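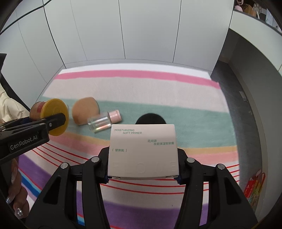

Come squeeze things with us: people wanted for a gripper comparison

Hi! I'm Rosaire MacLeod, and I run the hand tool trials at Skisley. We're looking for people to spend some time this June picking up small everyday stuff with hand-held grippers and telling us which ones drive them crazy. If you've ever opened a makeup bag and had the whole thing roll off in different directions, you already know the kind of objects we're working with: boxes, jars, sponges, little bottles that won't stay put.

What we're comparing

Right now it's three sets of pads on the same pair of parallel jaws. One is the soft blue pad we've used from the start, one is a ribbed pad made for us by a small shop called Urkuvitz, and the third is a thinner version of the ribbed one that I cut down myself on my kitchen counter (it's better than it sounds, I promise). We're also trying two camera positions on the tool, one high and one closer to the jaws, and I go back and forth on which I like. The high one gives you a nicer view of what's around the object. The close one is great until you pick up something boxy and then you're basically looking at cardboard.

Thin cardboard boxes are my personal obsession at the moment, the kind a primer or a face cream comes in. Squeeze too hard and the sides go in, too soft and it tips between the pads when you turn your wrist. Round jars with screw lids are a whole other headache! We want a lot of both, from a lot of different hands, and I would love to get some left-handed people in, as I have almost none.

What you'd be doing

You'll work with a gripper in each hand, mostly down on a rug on the floor, sometimes at a counter. I give you a short card with a task on it, something like "stand the box up and put the jar next to it," and you do it a few times at your own speed. Then we swap the pads and you do it again. After each swap you fill in a one-page sheet: how tired your hands are, what slipped, what annoyed you. Please be rude about my pads if they deserve it.

A session is two hours with a break in the middle, and there's tea. Morning sessions start at 9:30 and afternoon ones at 2:00. You can do one session or as many as six. So far we have 486 usable pickups and I'd like to get to 1,000 before we pick a pad, so there's plenty to go around.

Who we're looking for

Anyone over 18 who can sit or kneel on the floor for a while. If that's hard on your knees, tell me and I'll put you down for counter sessions. You don't need to know a thing about robots. Long nails are fine, rings are fine, small hands are very welcome (the handle was sized for mine, and mine are big, so I need to hear about it). If you've got a wrist or thumb injury, please sit this one out until it's healed. The trigger takes a fair bit of squeezing over two hours.

The tools record video of whatever is in front of them, so you and your hands may show up in it. You'll get a consent form ahead of time, and you can ask me to delete your session afterward without giving a reason.

Pay

It's $55 a session, paid the same week, plus bus fare. If you do all six you get an extra $40.

Where

We're in the Bélanger building in Cetness, second floor. The elevator works but it's slow. The 696 bus stops right across the street, and there's free parking in back if you get there before the bakery crowd does.

How to sign up

Fill in the form at the front desk or on the Skisley sign-up page, and put "pads" in the subject box so it comes to me and not to the office. Tell me which hand you write with, whether you want floor or counter, and mornings or afternoons. I usually write back within a couple of days. If you have a small object at home that's a total pain to pick up, bring it along! Somebody brought in a travel soap case last time and it beat all three pads, and I've been thinking about it ever since.

Rosaire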